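5.3 Einrichten der Demontagezelle für PC-Gehäuse

Dieser Abschnitt beschreibt die Vorbereitung der Zelle Vutum 2 für Tower-Gehäuse. Er gilt für die Inbetriebnahme am Standort Vernititz und für jede Umrüstung auf eine andere Gehäuseform. Das Anlernen der Greifpunkte in der Software Carré ist in Abschnitt 5.4 beschrieben.

VORSICHT
Quetschgefahr im Arbeitsbereich der Roboterarme. Vor dem Eingreifen beide Arme stillsetzen und den Betriebsartenwahlschalter auf »Einrichten« stellen. Den Schlüssel abziehen.

VORSICHT
Elektrische Restladung im Netzteil. Nur Geräte auflegen, die seit mindestens 60 Minuten vom Netz getrennt sind. Das Netzteil selbst bleibt geschlossen.

Gehäuse auflegen

1. Tischfläche reinigen. Die Rillen müssen frei von Schrauben und Blechresten sein.
2. Seitenblech abnehmen und außerhalb der Zelle ablegen.
3. Gehäuse flach auf den Tisch legen, offene Seite nach oben.
4. Gehäuse ausrichten und gegen Verrutschen sichern. Bei leichten Gehäusen die rutschhemmende Unterlage Ullum verwenden.
5. Sichtprüfung durchführen: Lose Schrauben entfernen, hervorstehende Kabel nach innen drücken. Kabel nicht abschneiden.

Hinweis: Leitungen, die quer über dem Mainboard liegen, dürfen dort verbleiben. Sie werden beim Anlernen als eigene Objekte erfasst.

Greifer anfahren

6. Betriebsart »Einrichten« bestätigen und die Geschwindigkeit auf 3 Prozent begrenzen.
7. Greifer öffnen und senkrecht über dem Laufwerksbereich positionieren.
8. Im Tippbetrieb absenken, bis die Fingerspitzen knapp über den Leitungen stehen. Die Finger dürfen weder den Gehäuserand noch den Laufwerkskäfig berühren.
9. Verlauf der Anschlussleitung am Handgelenk prüfen. Sie darf in keiner Stellung über die Gehäusekante scheuern.
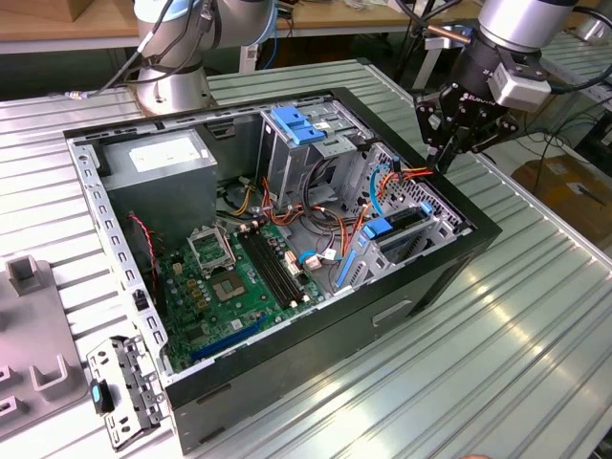
Abb. 5-7: Zweifingergreifer über den Leitungen am Laufwerksbereich, Gehäuse liegend, Seitenblech abgenommen

10. Position in Carré als Referenzpunkt speichern.
11. Greifer im Tippbetrieb anheben, bis er vollständig über der Gehäusekante steht. Erst dann seitlich verfahren.
12. Schritte 7 bis 11 für den zweiten Arm wiederholen, falls dieser im Programm verwendet wird. Andernfalls den Arm in Parkstellung belassen.

Greifkraft einstellen

Die Greifkraft wird für Leitungen und Stecker getrennt hinterlegt. Für Leitungen gilt Kraftstufe 2. Zum Lösen verriegelter Stecker ist eine höhere Stufe zulässig – die Verriegelung muss jedoch vorher entlastet sein.

ACHTUNG
Bei geöffnetem Haltebügel des CPU-Sockels darf der Greifer nicht über dem Sockel abgesenkt werden. Kontaktfläche und Bügel können beschädigt werden. Den Bereich in Carré als Sperrzone anlegen.

13. Probelauf ohne Greifbewegung starten und Zustimmtaster gedrückt halten.
14. Meldet die Zelle eine Kollision, Referenzpunkt löschen und ab Schritt 7 neu beginnen.
15. Nach fehlerfreiem Probelauf die Geschwindigkeit schrittweise erhöhen, höchstens jedoch auf 85 Prozent.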